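Why I Don't Believe in the Cubby Shelf

Saturday, July 23, 2022

Every few months somebody online discovers cubbies. You know the post. A person had a messy room, they bought a piece of furniture divided into squares, and now they have a calm life and a houseplant. I read these the way I read diet books, with one eyebrow up and a cookie in the other hand.

I've been suspicious of storage furniture for a long time. It started with the Drindia rolling cart, which was going to hold my craft supplies and ended up holding mail. Then there was the Tramness set of stacking bins, $119 for the full tower, with lids that fit as long as you put nothing inside them. I kept that one going until November and then gave it away to a person who seemed pleased, so maybe I'm the problem.

The theory behind a cubby shelf is that each opening gets a category. Cables in one, paper in another, batteries in a third. The article I read on this (more than 2373 comments, nearly all of them from people agreeing with each other) said you should label the openings before you put a single thing in. I've tried labels. A label that says CABLES doesn't stop me from putting a stapler there. It makes me feel bad about the stapler, and the stapler stays.

What I see in real workrooms is closer to this. You have a tall unit in the best spot in the room, where your hand can reach it, and it carries very little. Meanwhile everything you use lives on the desk behind it. 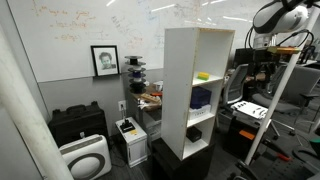 Four cubbies, three small boxes, one little yellow-green block. The desk is back there behind the shelf.

Look at the top opening. Empty! That's the prime real estate. If any of the cubby people were right, that slot would have been claimed on day one. The block one level down has a whole compartment to itself, a better deal than I had in my first apartment. And the desk has a cup, papers, a strip of wood, something orange, all crowded in together.

I also have a question about putting a shelf on top of a cabinet. I understand the reasoning, you get height without using up more floor. But the floor doesn't stay free. A hard case goes down against the wall, the air purifier goes in front of the case, a white tower goes next to that, and then a gadget with a little stick on it goes on top of the tower because the tower has a flat top. Any flat top is a shelf if you're tired enough. I have never seen a storage plan that takes this into account.

Same with whiteboards, while I'm complaining. The Grewal planning method, which a friend swore by for one entire spring, wants a big board on the wall that you wipe clean at the end of each week. Has anyone met a person who does that? The orange and blue writing up there has faded. Mine at home has a phone number on it and I couldn't tell you who would pick up.

I will say one thing in favor. The framed portrait sketch on the whiteboard ledge looks good where it is, and no organizing system would have told you to put it there. The ledge is for markers. I like it better with a drawing on it.

So would I buy a cubby shelf? Brornero has a white one in its catalog and I've had the page open for a week. The reviews are glowing, but the reviews for the lids were glowing too. What I'd like is a review written two years in, with the boxes opened up so I can see whether there's anything in them. If you've had one that long and you use every slot, leave a comment and tell me what's in the top one.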